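Section 7: Setting up the Undside shelf and deciding what goes on it

Read this before you drill. The Undside is a wall shelf with an adhesive rail and two screws, and most of the trouble people have with it comes from believing the adhesive will do the work. The packaging says the shelf can be up in minutes. It can. Whether it is still up in June is a separate matter, and this section deals with that one.

The Flarnby desk system is sold as a way to clear your work surface. We would ask you to be a little doubtful about that. A shelf moves clutter from one height to another. If you own too many chargers now, you will own the same chargers afterward.

7.1 Before you start

You need a pencil, a level, a damp cloth, a dry cloth and a screwdriver. A drill is needed for plaster and brick. The level printed on the cardboard template is not a level, whatever the arrow suggests. Use a real one.

Check the wall. Fresh paint needs time to cure, and the paint can's idea of "dry" means dry to the touch. Wallpaper is not suitable. Some buyers have written to say that theirs held fine on wallpaper, and we have also heard from the ones whose shelf took the wallpaper with it.

CAUTION: Do not mount the Undside over a bed, a crib or a heater. Do not drill directly above or below an outlet or switch.

7.2 Mounting the rail

1. Clear the desk completely and pull it away from the wall.

2. Sit in your usual chair and reach forward. Mark the wall where your fingertips rest without leaning. Most people guess too high when they are standing up.

3. Wipe the wall with the damp cloth, then the dry one. Leave it alone for a while.

4. Hold the rail to the mark, check it with the level, and draw a line along the lower edge.

5. Drill both screw holes. Brush off the dust before you peel the backing, or you will be sticking the rail to dust.

6. Peel the backing, press the rail to the line, and drive in the 2 screws. Stop when the heads are flush. More force will not make it stronger and may crack the rail.

7. Hang the shelf on the rail and push down until both ends click. If only one end clicks, take it off and try again.

Note: The rail is rated for 3000 grams with both screws in place. Treat that as a ceiling. A full mug, a speaker and a stack of notebooks will get you there sooner than you expect.

7.3 Small trays and holders

Trays from the Ilska range fit the shelf and can also be used on the desk itself. You don't have to buy them. A shallow box of the right size does the same job, and if you already have one, use it. The thing to look for is a flat base and walls low enough that you can get a hand in.

Leave small items with buttons face up and in reach. A tray you have to unpack each time will be ignored by the second week - we have tested this on ourselves.
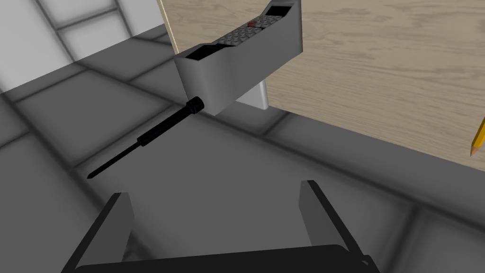 Fig. 1. Open-topped holder at the edge of a wooden surface, keypad inside with its buttons facing up.

Keep one kind of thing per tray. Mixed trays turn into junk drawers without a lid.

7.4 Cable clips

The Pastor cable clips, part no. 1135, are included with the shelf. They hold thin charging leads well. Thick power cords pop out of them, and we don't recommend forcing the jaws wider with pliers, as some online videos do.

1. Run the cable loosely first, with everything plugged in.

2. Leave enough slack at the desk end to lift the device and turn it over.

3. Stick the clips along the underside of the shelf, press each one firmly, and feed the cable in last.

CAUTION: Never clip a cord that feels warm in use. Unplug it and find out why it is warm.

7.5 The first week

Put back only what you reach for. Everything else goes in a box on the floor for seven days. When the week is up, whatever is still in the box can live somewhere other than your desk. You may disagree about the stapler, and that's fine.

Check both screws at the end of the week and again after a month. If the rail has pulled away from the line you drew, take everything down and remount it on a different patch of wall. Do not press it back and hope. Replacement adhesive strips are sold separately, and the old strip should not be reused even if it still feels sticky.

For removal, see Section 8.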